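Lorar Hand Kit: evaluation notes and data card

Maintained by Ottó Kelemen. Last revised March 9, 2023.

What this is

Notes and sample recordings from our trial of the Lorar, a hand-held gripper sold by Herrero to people who want to teach robot arms by doing the job themselves. You squeeze, it pinches, everything gets recorded. The brochure calls this effortless. The brochure was written by somebody with stronger wrists than mine.

Wakalwood asked us to decide whether to buy more of them. This file is the long answer. The short answer is in the purchase request, where Eulalia Medina has already crossed it out once.

What you get

The trial set holds 243 recordings of tabletop tasks, mostly picking up small parts and putting them somewhere more sensible. Each recording has its own folder with the video, the gripper opening over time and a text note in the operator's own words. Some notes are thorough. One says "fine".

Folders marked redo were recorded twice. Keep the second take. Folders marked redo_2 are best left to people with patience.

Getting started

Charge the handle overnight. The light goes green well before it is full, so ignore the light.
Run the setup script from the top folder. It will complain about a missing licence file and then carry on regardless.
Do the marker check before every session. If you skip it the positions drift, and you will find out at the end of the afternoon.
Hold the handle still until the second beep. The first beep means nothing that we have been able to establish.

Weight and comfort

Herrero suggests sessions of 20 minutes. I would call that ambitious for small parts and generous for anything on a high shelf. Eulalia swaps hands halfway, which the manual advises against and which gave us our cleanest recordings. We have written to Herrero about this. They thanked us for our interest in the manual.

Compared with the Cutomex

We had the Cutomex on loan in October. It grips harder and its software is far better behaved, but the pads are sold only in packs of 12 and the handle is shaped for a hand I have yet to meet. The Lorar wins on pads and loses on nearly everything to do with menus.

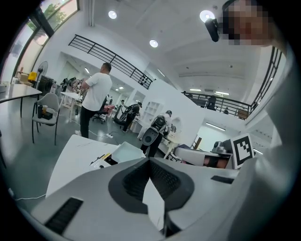
Pads are rated for almost 3000 squeezes. Ours began to slip on smooth plastic some way short of that, though wiping them down helped. Order spares with the kit, as the delivery times are best described as seasonal.

Known problems

Long recordings sometimes lose their last few seconds. Stop and start again between tasks.
File names with accents break the export. Ottó has been Otto since the second day.
The desktop viewer opens every video at full volume, including the silent ones, which hiss.

Privacy

Faces are blurred before anything leaves the building. If you spot one that isn't, tell Eulalia and name the folder.

Verdict

Buy two more, on condition that Herrero fixes the export. Accents are not an exotic feature.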